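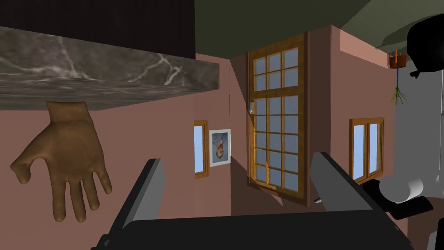
Gray-brown marble counter with pale veining along the front edge

Home Repair > Kitchen > Countertops

Dull rings on honed marble after sealing: etch or failed sealer?

slabside
Posted in August

We have a run of marble counter, 25 inches deep, supplied by Eshun under the trade name Panero. It was installed seven years ago with a honed finish and sealed at that time by the fabricator. I don't know what product they used. This summer I resealed it myself with Floda, the solvent-based penetrating type, two coats, following the label. Surface was washed with dish soap the night before and left to dry until morning.

Since then I have been finding dull rings and a few drip-shaped marks near the sink and the place where we cut fruit. They are lighter than the surrounding stone. They show mainly when light comes in low from the window. Wiping with water makes them disappear until the water dries, then they come back. Acetone did nothing.

There is also a separate problem, a hazy film over a larger area by the stove. It feels slightly tacky if I press a palm on it in warm weather. The haze was there the day after sealing. The rings were not.

What I want to know:
Is the sealer defective or did I apply it wrong?
Are the rings and the haze the same thing?
Do I have to strip the whole counter before doing anything else?

I would prefer not to call the fabricator. They moved to Goltham and charge for travel.

Replies

calcite_dept

You have two separate problems and they need to be handled in order.

The rings are etching. Marble is mostly calcium carbonate, which dissolves in acid. Lemon juice, vinegar, wine, tomato and many bathroom cleaners will do it. The acid takes off a very thin layer of stone and leaves a rougher surface, so light scatters differently there. Water fills the roughness and hides the mark until it evaporates, which matches what you describe. A stain behaves differently: it is normally darker than the stone and it stays visible when wet.

A penetrating sealer does not prevent this. It sits in the pores below the surface and slows down absorption of water and oil. The calcite at the surface is still exposed, so acid reaches it with or without sealer. Your sealer may be working perfectly and you will still get rings from a cut lemon. No penetrating product from any maker will change that.

The haze is sealer residue. Penetrating sealers have to be wiped off completely before they dry. Whatever the stone does not take in will cure on top as a film, and dense stone that still has old sealer in its pores takes in very little. I suspect your counter did not need resealing at all, or needed it only by the sink. The test is simple: leave a small puddle of water on the stone, come back after fifteen minutes, blot it, and look for a darker patch. No dark patch means the pores are still protected and more product will only sit on the surface.

To remove the haze:

Put a little of the same sealer on a white cotton cloth and rub it over a small hazy area. Fresh solvent softens the cured residue.
Wipe off immediately with a dry cloth, turning it often.
Buff with a clean dry cloth until there is no drag.
If it is still tacky the next day, use the solvent named on the product label. Open the windows and turn off any burner or pilot first.

Test this on a spot behind the faucet or under an appliance. Solvent-soaked rags can be a fire hazard, so spread them flat outdoors to dry and do not leave them in a heap.

Do not strip the whole counter. Stripping is for topical coatings, and you have residue in one area.

For the etching, a honed finish is in your favor. Once the haze is gone, use a marble polishing powder made for honed surfaces, or a fine abrasive pad with water, and work past the edge of each ring so that the repair blends in. Keep the pressure light and even. If you go too fine you will end up with a shiny spot in a matte counter, and that is harder to hide than the ring was. Stop often, dry the area, and look across it from a low angle.

Reseal only the repaired areas, and only if the water test shows they absorb.

mudroom_b

Baking soda paste, leave it on overnight under plastic wrap. Worked on mine. You could also try toothpaste.

Mine was granite, if that matters.

calcite_dept

It matters. Granite is mostly silicates and does not etch from kitchen acids, so what you had was almost certainly an oil stain. A poultice draws oil out of the pores. An etch has no material in it to draw out. Baking soda will not do much harm on marble but it will not fix a ring either. Toothpaste varies too much in abrasive content to recommend — some will leave scratches or a shine.

wetsaw

Agree with the above on both counts. A few additions from doing this on my own counters.

Check what you clean with. Several sprays sold for "all surfaces" contain citric acid, and they produce wide faint etching that looks like haze. Read the ingredients on the bottle you keep near the stove before deciding that the whole film is sealer. Tacky points to residue. Dull and dry points to cleaner. You could have some of each.

For daily use, a stone cleaner or very dilute dish soap, rinsed and dried. Soap that is not rinsed leaves its own film.

Put a board under fruit.

slabside

Water test by the stove left no dark patch. By the sink it left a faint one. Rubbing with fresh Floda and buffing took the tackiness off a test spot behind the faucet, so I will do the rest the same way. The spray bottle lists citric acid. Have not tried the powder on the rings yet.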